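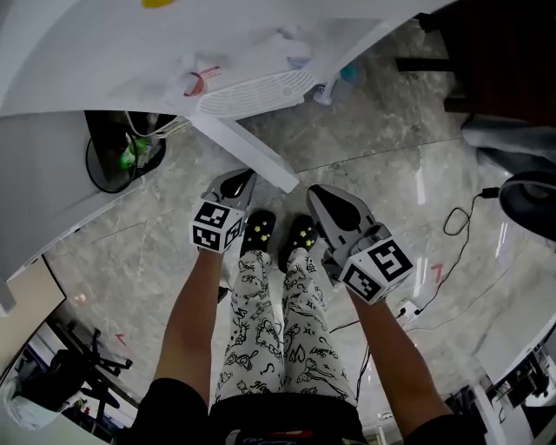
**How many demonstrations does a hand-held gripper policy need before more of the same stops helping?**

For a single-object pick and place, about 182, provided the starting positions are well spread.

That figure comes from the latest data-scaling runs at Sosgate, written up by Irena Wieczorek. Operators recorded 500 demonstrations with paired hand-held grippers. Pose was recovered from the cube markers, and policies were trained on nested subsets. Success on held-out starts climbed steeply at first, then flattened. Past the bend, extra episodes mostly repeated approach angles already in the set.

Transparent objects were the exception. Clear plastic bottles gave a noisier curve, and the bend came later - glare from ceiling lights changes with every small wrist rotation, so two nearly identical grasps can look quite different to the wrist camera. 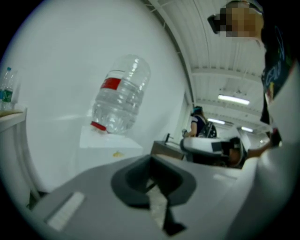
Wieczorek's group tried two remedies. Brightness augmentation helped a little. Recording the same grasp from several standing positions helped more, at no cost in training time. Both variants used the Gondberg baseline with its default action horizon, and neither changed the result for opaque objects.

The Prunthorpe replication is still open. Marker dropout during fast two-handed motion remains the main source of rejected episodes, and the filtering script will be revised before the November runs.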